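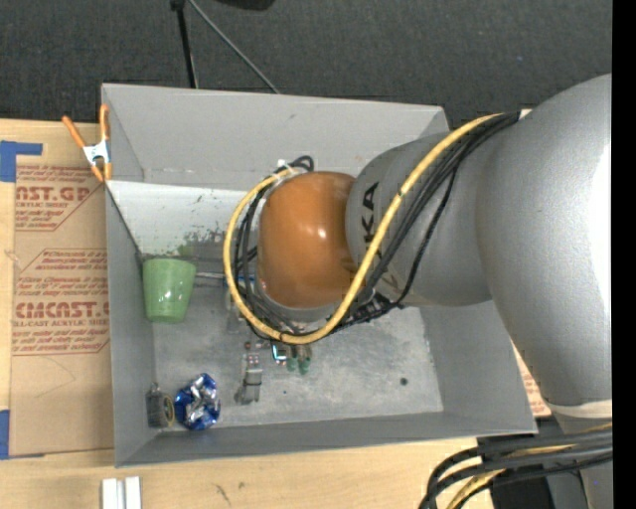
The arm over the gray bin, with the green cup and the crumpled can inside.

Home | News | Projects | Contact

Filed under: Robots, Teaching by Hand

Our Briva group reached 2897 recorded demonstrations on 21st March. The goal is 3000. Each one is made by a person who moves the arm by remote control and picks one object from the bin. Cans are still the most difficult for new operators, so please begin with the cups. The next 700 will be made in Eltala.

2 comments

sketport_fan: Is the remote control heavy for the hand?

mila: I did 247 in January and my wrist was fine.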